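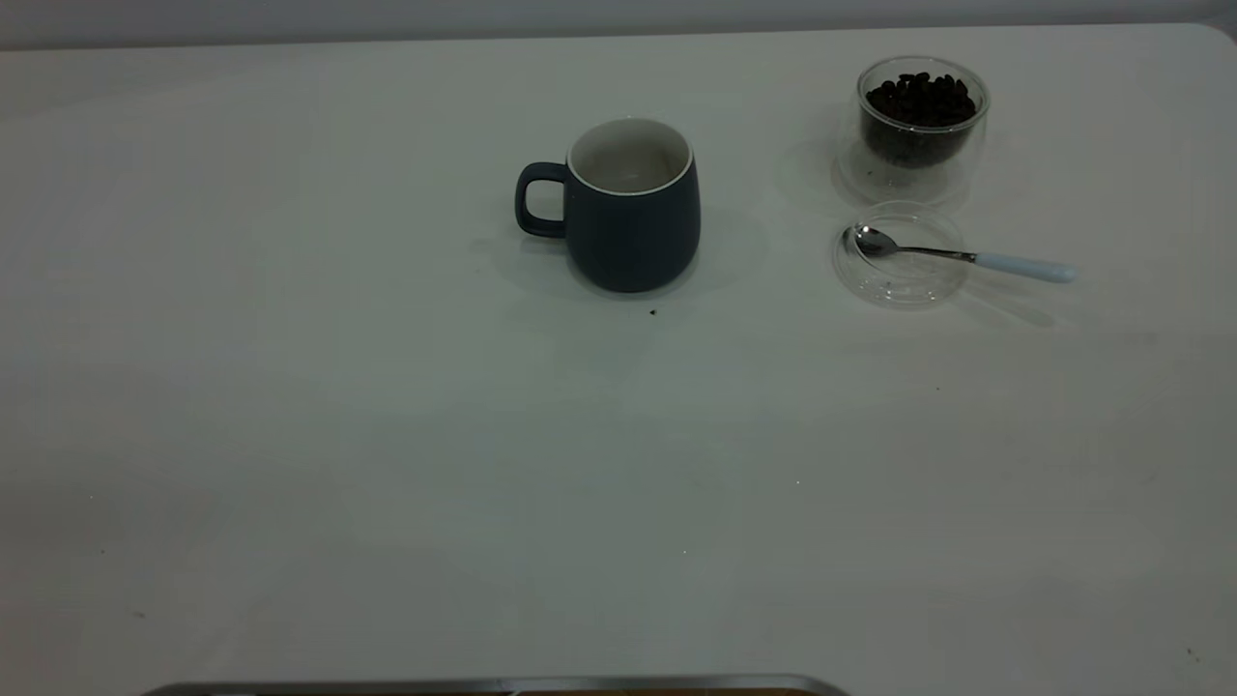
What is a remix?

A remix is a song that somebody has taken apart and put back together in a different way. The singing might stay the same while everything under it changes. Sometimes one song comes out in 4 versions on the same day, and your older cousin will insist on hearing all of them.

Print this page | E-mail this page

Where do the pieces come from?

When a band records a song in a studio, the drums, the bass, the keyboards and the voice are usually kept apart, each on its own track. Musicians call a batch of these tracks "stems." Hand the stems to a remixer and she can turn the guitar off completely. The guitar player may have feelings about this.

Let's take a made-up-sounding band that parents of a certain age will know, Sipos. Their song "Plirkar" was a slow, gloomy thing with a cello. Boglárka Pintér got the stems, kept the voice, dropped the cello and put in a thumping drum. Now people dance to it at weddings, and the words are still about a lost umbrella.
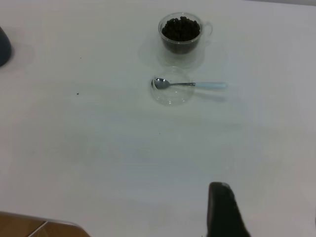

Bence Illés thinks the old version of "Plirkar" was better, and that a song about a lost umbrella ought to sound like rain. You can agree with him. Plenty of grown-ups have argued about this sort of thing for whole car journeys.

What does the remixer change first?

Often it's the speed. Musicians call speed "tempo" and measure it in beats per minute. Tap your foot to a lullaby, then to a dance song, and you'll feel the difference in your ankle. If you speed up an old recording by simply playing it faster, the singer starts to sound like a chipmunk. Computers can now change the speed and leave the voice alone, so chipmunks are used only on purpose.
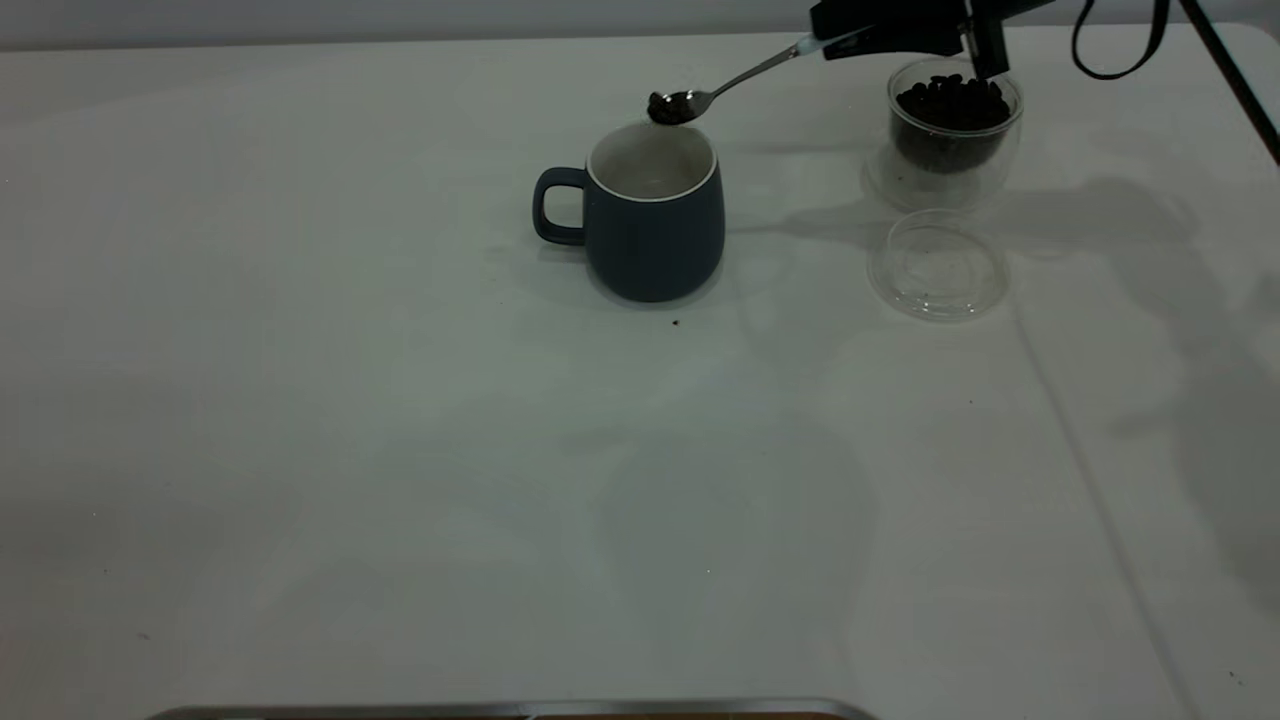

After the tempo come the drums, and after the drums comes the part where the remixer listens to the same 2 seconds over and over until the rest of the family closes the door.

Then there is the "drop." The music builds up and up, everything goes quiet for a moment, and the beat comes crashing back in. It works even when you know it's coming.

Can anyone make one?

You can play with sounds at home as much as you like. Putting a remix out for the world is another matter. The song belongs to somebody, and you need to ask first.
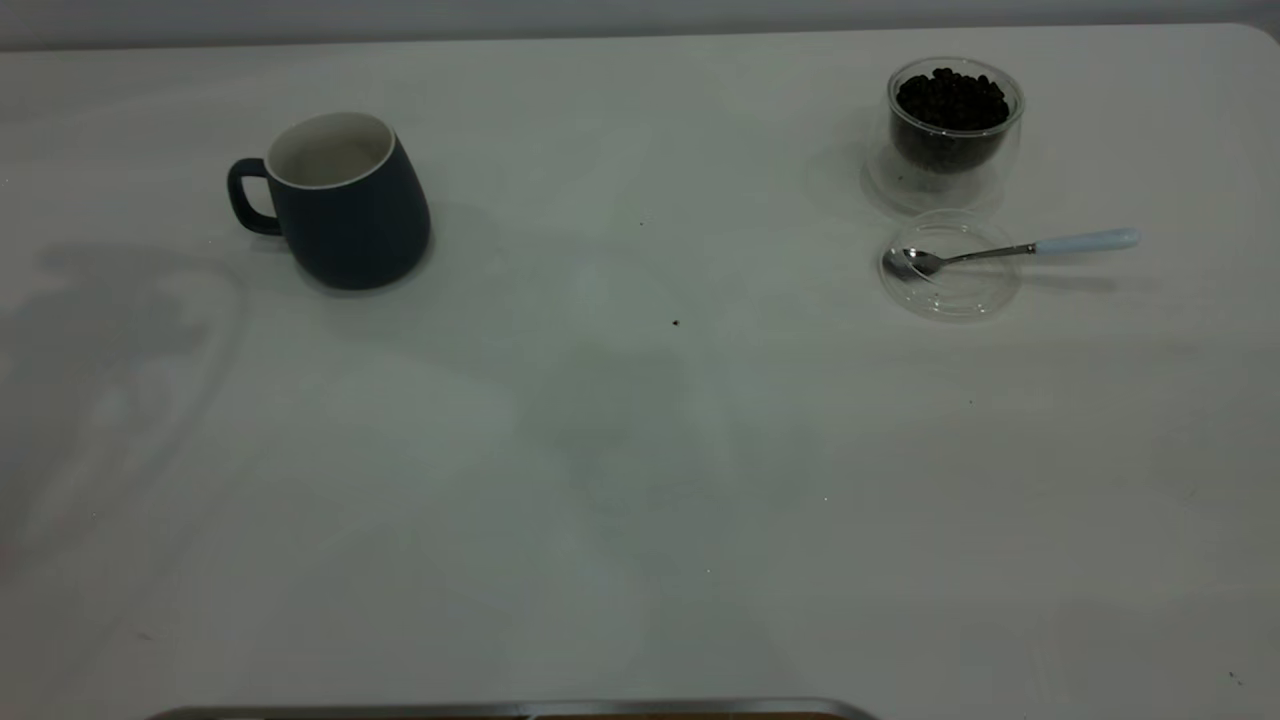 Asking can take a while. Pintér wrote to the band in June and had time to finish a different remix, "Sotis," before they wrote back. Their letter said "OK."

Try it: clap a steady beat and sing "Happy Birthday" very slowly over it. Now clap twice as fast and keep the singing slow. You have changed the song without changing a word, and you may be asked to go and do it outside.

Print this page | E-mail this page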